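Serving rolls from a bowl on a craft table: how do I keep it clean and stop them going soft?
Posted in Kitchen & Home, Pukavmont Neighbors Help
40 views

Hi everyone! I bake on weekends, mostly glazed loaves and plain round buns, and my only free surface is a little table on casters that normally lives in my sewing corner. I set the bread out on it in a pink ceramic bowl when people come by.
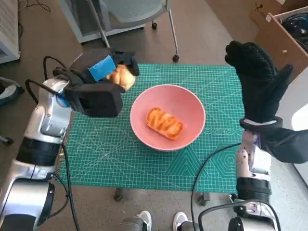
My trouble is that the glaze gets tacky by evening and the plain buns pick it up and go soft on one side. Should I be using a basket instead, or is there some trick to the bowl?

Mercy Sang

Oh, I do love a bowl of bread on a table, so please don't give it up! I had the same trouble with my own glazed rolls until my sister told me to stop piling everything in together. 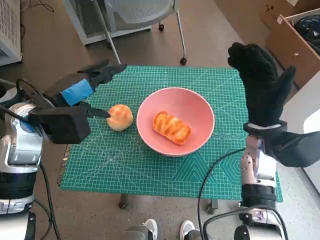

Glazed bread holds on to its stickiness, and anything leaning against it is going to suffer. I'd give the glazed one the bowl all to itself, the way you have it with the plain bun sitting off to the left. Only I'd put a small plate under that bun, dear, as a cutting mat collects threads and goodness knows what. A folded tea towel in the bottom of the bowl helps too (change it when it feels damp), and let the loaves cool all the way through before they go in.

Colin Kettle 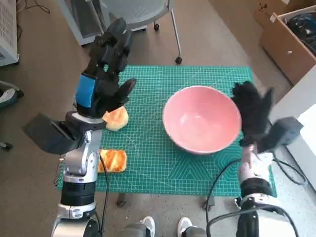
Page 2 of 2

Agree about the plate. Also wipe the mat with lukewarm soapy water, never hot, or it'll curl on you. I left mine by a sunny window one July and it never did lie flat again. For the bread, I just use a paper bag once company has gone home. Baskets are fine but the crumbs get everywhere.

Enent48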